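Setting Up the Huleck Wrist Camera Kit for Boxed Goods

Belimen Technical Services, Product Guidance Series. Revised November 2018. 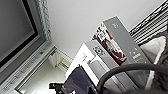
The Huleck Wrist Camera Kit is supplied as an add-on for small robot arms used in sorting, shelving and packing work. It consists of a compact camera, a mounting ring, a cable with clips, and the Huleck View software. This page explains how to install the kit, set it up for handling boxed goods, and check that it is ready for use. It is intended for customers of Belimen and for staff at partner sites.

The guidance was prepared after a review period at our Puncombe site, which began in July. During that period the kit was used with retail cartons of mixed size and color. Remarks drawn from the review are included where they affect the setup.

Before you begin

Confirm that the arm is powered down and that the emergency stop has been pressed. Read the safety sheet supplied with the arm. The kit does not change the arm's own safety settings, and it must not be used in place of a guard or a light curtain.

You will need:
The Huleck kit, with all parts listed on the packing slip
A hex key set
A computer with the View software installed
A printed target card (supplied)
At least three boxes of different heights

Step 1. Fit the mounting ring

Slide the ring over the wrist joint so that the flat side faces the gripper. Tighten the two screws by turns until the ring no longer moves under hand pressure. Customers who use the Steinbach gripper should fit the thin spacer first. Without it, the camera housing may touch the gripper body when the fingers are fully open.

Step 2. Attach the camera

Press the camera into the ring until it clicks. The small notch on the housing should line up with the mark on the ring. A camera fitted away from this mark will still give a picture, but the software will report the wrong angle.

Step 3. Route the cable

Run the cable along the outside of the arm and secure it with the clips provided. Leave enough slack at each joint for the full range of motion. Move the arm slowly by hand through its widest turns and confirm that the cable does not pull tight.

Other cables and hoses in the work area also need attention. A thick cable lying across the front of a group of boxes hides their lower edges from a wrist camera, and the software may then place the bottom of a box too high. Move such cables aside where possible. Where they are fixed, mark the area as blocked in the Layout screen.

Step 4. Set the brightness

Restore power to the arm and open the Camera screen. Select Auto and wait for the reading to settle. Next, bring the wrist close to a white box and then to a dark one. White faces tend to wash out at close range, and printed marks on them become hard to read. If this occurs, select Manual and lower the exposure value to 40. Sites with strong overhead lighting may require a lower value.

Step 5. Set the working distance

Place the target card flat on the work surface. Raise the wrist until the camera is 400 millimeters above the card and press Store. Lower it to 232 millimeters and press Store again. The software uses these two heights to judge distance.

The kit is not designed to read small print from a moving arm. At low resolution, and with the wrist tilted, lettering on packaging will often be too blurred to make out. Box edges and large areas of color are more dependable. We advise customers who must read product codes to add a fixed scanner to the station.

Step 6. Run the box test

Stand the boxes close together, with the tallest at the back. Start the Box Test from the Tools menu. The arm will view the group from several angles, including low ones that look up past the boxes toward the wall or ceiling. A plain background is helpful at these angles. Framed panels, racks and slatted surfaces add strong lines of their own, and these may be taken for box edges.

The test produces a score. A score of 39 or higher is accepted for normal use. If the score is lower, repeat Step 4 and Step 5, and then run the test again with more space between the boxes.

Findings from the review

The mounting ring and the software were found to be suitable for daily use. The View screens are clearly arranged, and operators with no earlier training were able to complete the setup from the printed guide. The picture quality is modest, and customers should not expect sharp detail. The cable clips were judged too stiff for frequent removal, and a softer type has been requested from Huleck.

Care and support

Wipe the lens with a dry, soft cloth at the start of each shift. Check the ring screws once a month. Repeat the box test whenever the camera has been removed or the lighting at the station has been changed.

Requests for spare parts should be sent to the Belimen service desk with the serial number shown on the camera housing. On-site setup is also offered under the standard service plan.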